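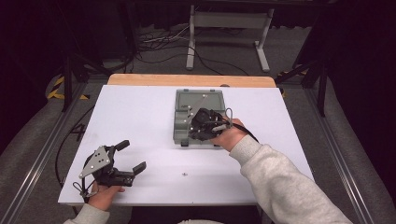

Attachment 1 - compartment box on the white table, lid open, one gripper at the box and the other held open

Ticket: Small parts box, lid and latches
Queue: Household and bench chores, Grindville
Status: Open, waiting on retest
Priority: Normal

Opening note

Hello all, and thank you for your patience with this one, which has been sitting in my drafts since June. I wanted to write it up properly because the box task keeps being passed around as "nearly done", and I think we owe it to whoever picks it up next to say what nearly means.

The chore is the one on the Urnisthorpe list as "tidy the fixings". Open a plastic compartment box, put the stray bits away in the right sections, close the lid, do up both latches. Anyone with a shed has done it a thousand times while thinking about lunch. By hand with the grippers it is perfectly doable, if a bit fiddly, and all of our 1,108 recorded goes were done that way. The trouble starts when the arm on the Pruitt bench has to do it alone.

What we see

1. Opening is fine. The arm finds the latches, pops them and swings the lid back. I have very few complaints here and was rather proud of it, to tell you the truth.

2. Picking up the small bits is patchy. A washer lying flat on a white top gives it a great deal of bother. It closes on the table beside the washer, lifts, looks very pleased with itself and carries nothing at all over to the tray.

3. Closing is where it goes wrong. The lid comes over nicely and then the arm presses in the middle, which leaves one side sitting proud. It then does up one latch and calls the job finished. If you pick the box up after that, you will be on your knees looking for screws. I speak from experience!

What I have tried

Moved the box further from the near edge of the table. No change to the latches, though reaching the lid became harder, so I moved it back.

Swapped to the softer finger pads. Slightly better with washers, worse with latches, as the pad folds over the catch before it clicks. Put the old pads back on.

Ran the closing part on its own, starting with the lid already over, 30 times. Both latches were properly shut in 4 of them. I had hoped for better, and went and made a cup of tea before writing it down.

Turned the lamp off to get rid of the shadow along the front of the box. I had a theory that the arm was taking the shadow for the edge of the tray. It may still be a good theory, but the results were the same with the lamp off.

Reply from Plarevetti support, pasted in from email

"Thanks for the clear notes. Please could you check whether the wrist is level when the lid is pressed? If it tips even slightly, the force goes to one side. We would also suggest pressing over each latch in turn before closing it, instead of once in the centre."

Update, Saturday, 4.15 pm

Wrist checked and it was tipping, only a touch, but it was. I have levelled it and the lid now sits flatter. Pressing over each latch in turn needs new goes by hand, because in nearly all of ours the person steadies the box with one gripper and squeezes with the other, and I don't think the arm ever understood what the steadying was for. I will ask for about 2 hours of fresh recordings with the press done slowly and on purpose.

For whoever answers the weekly question

People do keep asking whether it can do this chore yet - my own family included - and I'd ask that we all give the same reply. It can open the box. It can put away larger bits, bolts and wall plugs mostly, if they are not touching each other. It can't be trusted to shut the box so that you could carry it upstairs. Please don't show the closing part to visitors until the retest is in.

Still to do

Record the slow press, both latches.
Retrain on the closing part only.
Retest with the same box, lamp on.
Open a separate ticket for flat washers, as they have nothing to do with the lid and I should never have put them in together.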